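## 4. Setting up your first shared list

You've installed Plamora, you've picked a household name, and now comes the bit I like best: getting your shopping and your cupboards into one list that everybody at home can see. Set aside an evening for it if your kitchen is anything like mine. A smaller household will be done much sooner!

This section covers the household list only. If you're setting up a list for a club or a village hall, do steps 1 to 5 here and then jump to section 7, where the sharing rules are different.

### 4.1 Before you start

You will need:

- the phone or tablet you installed Plamora on, charged to at least half
- your household code (it's on the welcome screen, under **My home**)
- a pen and the back of an envelope, for things you spot on the way round
- a clear bit of table

> **Note:** If you used the older app, Kestby, don't type your lists in again. Go to **Settings > Bring in a list** and choose the Kestby file. Everything comes across except shop prices, which Kestby stored in a way we couldn't read properly. We did try!

### 4.2 Make your places

A *place* in Plamora is anywhere you keep things: a cupboard, a shelf, the freezer, the box under the stairs. New homes start with 6 places already made, and you can rename or delete any of them.

1. Open **My home** and tap **Places**.
2. Tap a place to rename it. Use whatever you'd shout across the house. "Tall cupboard" works far better than "Storage A".
3. Tap **+** to add a place. You can have up to 22 in one home.
4. Press and hold a place, then drag it up or down. Put them in the order you'd walk past them, starting from the front door.
5. Tap **Done**.

The order matters more than you'd think. When you run a stock check later, Plamora takes you through the places in this order, and it's a real pleasure when the list keeps up with your feet.

**Caution:** Deleting a place deletes everything listed in it. If you want to keep the items, open the place first, tap **Select all**, and move them somewhere else.

### 4.3 Add your items

There are two ways in: by scanning and by typing. Most people end up using both. I scan the packets and type the loose things, like onions and lightbulbs.

**To scan:**

1. Open the place you want to fill and tap **Scan**.
2. Hold the phone a hand's width from the barcode and keep it still until you feel the buzz.
3. Check the name that comes up. If it's wrong or far too long, tap it and type your own. ("Nice tea" is a perfectly good name. You're the one reading it.)
4. Set **How many** and tap **Keep**.
5. Carry on with the next packet. The scanner stays open until you tap **Finish**.

**To type:**

1. Open the place and tap **Type**.
2. Start the word. Plamora offers suggestions after the third letter, from a built-in list of 1,737 everyday things.
3. Tap a suggestion, or finish the word yourself and press return.
4. Add a number if you want one. Leave it blank for things you never count, such as salt.

> **Note:** Crinkly or shiny wrappers can be stubborn. Smooth the barcode flat with your thumb, tilt the packet away from the light and try again. After three misses, type it in and move on.

If you're scanning a lot in one go, empty a single shelf on to the table, scan everything, put it back, and then start the next shelf. It feels slower. It isn't, and you get to wipe the shelf while it's bare, so that's two jobs done. Alasdair Moffat, who tested this section for us in a flat with a truly alarming spice rack, did the whole kitchen this way between tea and bedtime.

### 4.4 Set your "getting low" numbers

This is where Plamora starts earning its keep. Every item can have a low number, and when you drop to it, the item hops on to the shopping list by itself.

1. Tap an item and choose **Getting low**.
2. Pick a number. For most things, 1 is fine.
3. For things you'd hate to run out of, go higher. Ours are toilet roll, cat food and stock cubes.
4. Tap **Save**.

You can set a low number for a whole place at once: open the place, tap the three dots and choose **Same for all**. It's brilliant for tins and hopeless for the fridge.

**Caution:** *Same for all* replaces any numbers you've already set in that place. There's no undo for this one yet. It's on our list for May.
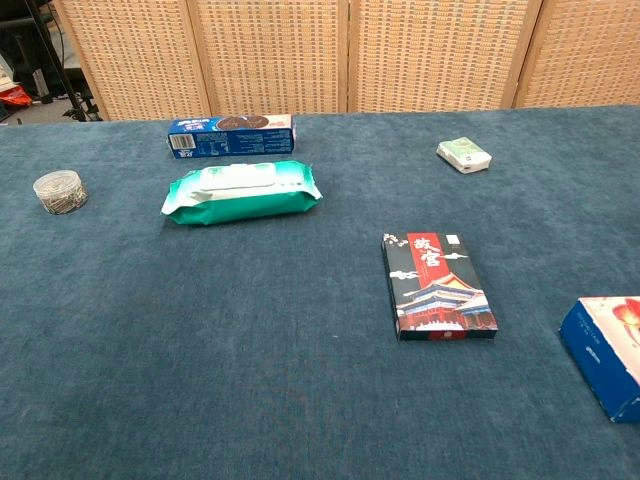

### 4.5 Invite the rest of the household

Up to 12 people can share one home, each on their own phone.

1. Open **My home > People** and tap **Invite**.
2. Choose **Send code** and pick how to send it.
3. Ask the other person to open Plamora, tap **Join a home** and enter the code.
4. When their name appears on your screen, tap it and choose what they can do:
 - **Look only**: they can see the lists but not change them.
 - **Tick and add**: they can tick things off and add new ones.
 - **Everything**: they can change places, low numbers and people too.
5. Tap **Save**. Their phone updates within a minute.

I'd suggest **Tick and add** for children. They love it, and you can still turn down the ice cream before it gets to the shop.

> **Note:** Codes stop working after a day. If yours has run out, tap **Invite** again for a fresh one. Anyone who has already joined stays joined.

### 4.6 Try a practice shop

Do this once before your first proper shop, so you know where the buttons are while you're not holding a basket.

1. Open **Shopping** and tap **Start a shop**.
2. Choose a shop, or add one. Plamora remembers your aisle order for each.
3. Tick two or three items, and watch them slide to the bottom.
4. Tap **Put away**. Each ticked item now asks which place it's going to. Tap the suggested place or pick another.
5. Tap **That was a practice** to put all the numbers back as they were.

The aisle order builds up from the way you tick. It'll be a bit muddled on the first trip, much better by the second, and after that you'll be gliding round. If your shop moves everything (the Corrigan stores near us do it every spring, it's maddening!), go to **Shops > Forget aisle order** and let it learn afresh.

### 4.7 If something isn't right

| What you see | What to try |
|---|---|
| The scanner opens but the screen is black | Allow Plamora to use the camera in your phone's own settings, then close and reopen the app. |
| An item is listed twice | Press and hold one, drag it on to the other and tap **Join**. The numbers are added together. |
| Someone's changes aren't showing | Pull the list down with a finger to refresh. Check that both phones are online. |
| A low item hasn't moved to the shopping list | Look for a blank **How many**. Plamora can't count down from nothing. |
| You've lost your household code | Anyone set to **Everything** can find it under **My home**. |

Still stuck? Tap **Help > Write to us**. The message comes to our little office in Sitport and a person reads it. Do tell us which phone you have, and which step you'd got to.

Next: section 5, *Meal plans and using things up*.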